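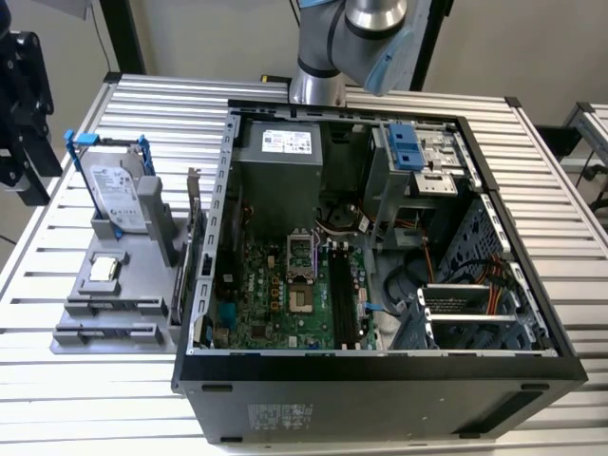
Desktop teardown cell, side panel off, CPU socket empty, parts in the tray.

1/ New result from the Ren disassembly work. We compared 2 ways of planning the removal order: a fixed script and a planner that re-scores every part after each pick.

2/ 70 trials per method, 4 tower models. The re-scoring planner needed 20 fewer manual resets over the full set.

3/ Most of the gain is in cable handling. The script has no fallback when a wire crosses the drive cage. CPU removal was the same for both.

4/ Reijo Seppälä wrote the scoring code. Failure logs go up in December.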